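Up at 5:40 to let the autoclave contractor in. He was early, I was earlier. The chamber still isn't holding pressure on the second cycle and he wants to order a door gasket from Fakberg, which will take until the end of the month. Until then we share the one on level two with Ewurabena's group and sign up on the sheet like everybody else.

Spent the first half of the morning on the centrifuge. The Sukon threw the imbalance error again with six tubes in it, all weighed, all opposite each other. Took the rotor off, wiped down the spindle, found a thin ring of dried buffer underneath where the seat should be clean. Put it back and ran it empty for 3 minutes, then loaded, then up to speed. No error. Wrote it in the log and asked people to please wipe the bowl when they finish. I wrote the same thing in February.

Florian rang about the soil extractions. He has 114 samples coming down from the Nartey sites and wants them all through before he goes on leave. I said we could do 60 this week if the plates arrive and if he sends somebody down to label. He said he would send Bernice, who is good, so that's all right.
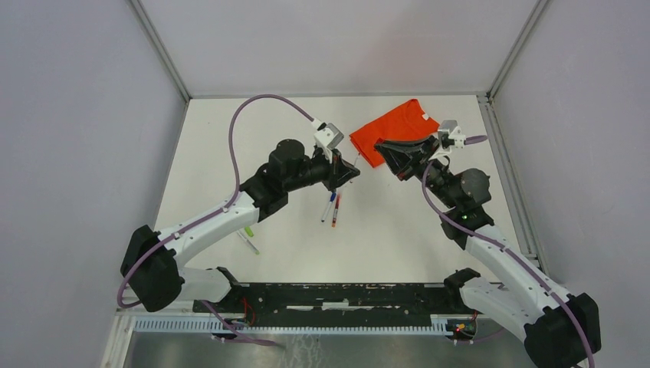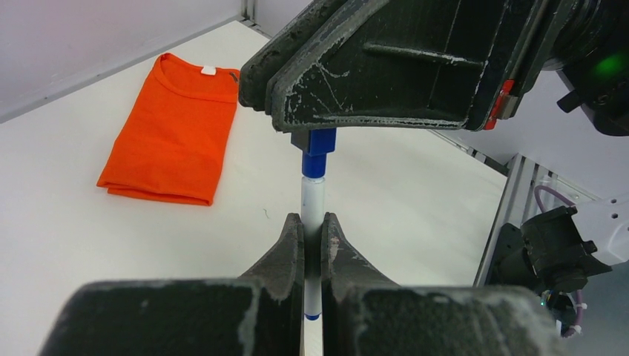 Plates did not arrive. Troduretti say they left the warehouse and the courier says they didn't. I've ordered a sleeve from the other supplier at nearly double the price and will argue about it later.

Lunch at my desk, leftover rice. Akosua came by with the quote for the new freezer racks, $910 before freight. Cheaper than I had expected. The old ones are bent and the bottom drawer has to be kicked. I signed it and walked it over to purchasing myself so it wouldn't sit in a tray.

Afternoon was pipettes. Ayuba and I got through the P200s and most of the P1000s, ten weighings each at the top and bottom of the range. Two were reading low. One came good with a new seal and some grease. The other I've tagged and put in the box to go out. Ayuba's technique has improved a lot, his numbers were tighter than mine on the last set, and I told him so. The balance room was 24 degrees by three o'clock, with the door propped open for the electrician, so I may repeat the last four tomorrow when it's cooler.

Topped up the ethanol bottles. Down to the last drum, need to order. Also gloves in medium, and the colour-coded tape, everything except green.

Left at ten past six. Rain on the way home and I'd left the washing out. Rang Mum, she's had her eye appointment and it went fine.

Tomorrow: chase plates, P1000s, clear a shelf in the cold room before Bernice gets here with the first boxes.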